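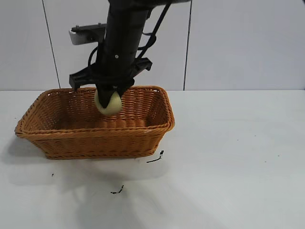

What is a follow-on in cricket?

A follow-on is an instruction from the captain of the side that batted first, requiring the opposing side to begin its second innings straight after its first. It is available only when the first side leads by a set margin of runs.

Follow-on

In two-innings cricket the sides normally bat in turn. The follow-on changes that order, so that the trailing side bats second and third. The margin needed depends on the scheduled length of the match. Under the Laws it is 200 runs in a match of five days or more, 150 runs in a match of three or four days, 100 runs in a two-day match and 75 runs in a one-day match of two innings a side. If the whole first day is lost to weather, the margin is set by the number of days remaining, counting the day on which play begins.

Enforcement

The decision rests with the captain of the leading side and must be notified to the opposing captain and the umpires. Once given it cannot be changed. A deficit exactly equal to the margin is enough.

The option is open only to the side that batted first. A side that batted second and holds a large lead has no use for it, as its opponents are already due to bat next.

Tactical use

Enforcing the follow-on saves time. It is most often chosen when rain is forecast or when a good part of the match has already been lost. The main argument against it is fatigue – the same bowlers must take 20 wickets with only the break between innings. A second argument concerns the pitch, which tends to wear as the match goes on. A captain who enforces may have to bat last on a damaged surface. For these reasons many captains with a large lead choose to bat again and set a target.

Regional variations

Some local competitions use their own margins. The Skukach League, whose fixtures are played over two afternoons, applies a margin of 40 runs. Clubs in the Trirnport district adopted the same figure but allow the captain up to 23 minutes to decide.

The district's earliest surviving scorebook, from 1846, records a follow-on between Litis and Pattinasarany. Litis made 377 in the first innings and Pattinasarany followed on, with the match left drawn. The book does not state which margin was then in force.

Related terms

Declaration: the closing of an innings by the batting captain before all wickets have fallen.

Forfeiture: the giving up of an innings before it has begun.

Innings victory: a win in which the losing side's two totals together fall short of the winner's single total.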